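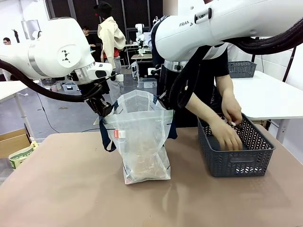 Figure 2. Two robot arms holding a clear plastic bag upright by its upper corners, navy straps at the sides.

4.2 Who goes alone, and what they pay for

Of the 861 travelers who finished the survey, 623 had taken at least one solo trip of four nights or longer. The rest planned to, or said they did. We keep them out of the models below and come back to them in Section 5.

Age matters less than expected. Past solo travel does not predict hostel use once income is in the model — the hostel effect that Saha and Morelli found for the Marmont route shows up only in the under-25 group, and weakly. What does predict lodging choice is the number of stops. Travelers with one base town book hotels. Travelers moving every second night book whatever is near the station, and complain about it later.

Baggage next. We asked for the kind of bag, not the weight, which was a mistake (Collado's pilot in Stornurico asked for both and got usable answers). Backpack users walked further from station to lodging and rated the walk higher. Wheeled bag users took more taxis. No surprise. Less obvious: 355 respondents had changed bag type between their first and most recent solo trip, and most of those went from backpack to wheels. Reasons given were back pain, stairs, cobblestones, and "I have a job now". Coded by two raters, disagreements settled by the third author.

Private rooms. Willingness to pay for a room of one's own went up with every earlier trip in shared rooms. Holds for Stirkura and for Stornurico, does not hold for Santoro, where there are few dorm beds to begin with and the question made little sense to people. We should have droped that item for the Santoro sample. Left in for completeness.

Timing of the survey is a problem. Responses were collected in February, off season, and asked about trips taken up to two years before. Recall of prices is poor at that distance; recall of bad rooms seems to be excellent. Prices were therefore checked against listed rates where we could find them, and the listed rate was used when the gap was large. Gentile (personal communication) suggests diaries. Agreed, but diaries need a budget.

One more point on planning. Solo travelers who booked the first and last night only, leaving the middle open, reported the highest satisfaction overall and also the most trouble finding a bed. Both at once. We dont have a good account of this. Jin's idea is that trouble solved on the road gets remembered as part of the trip — plausible, not tested here. See Section 5 for the group comparison.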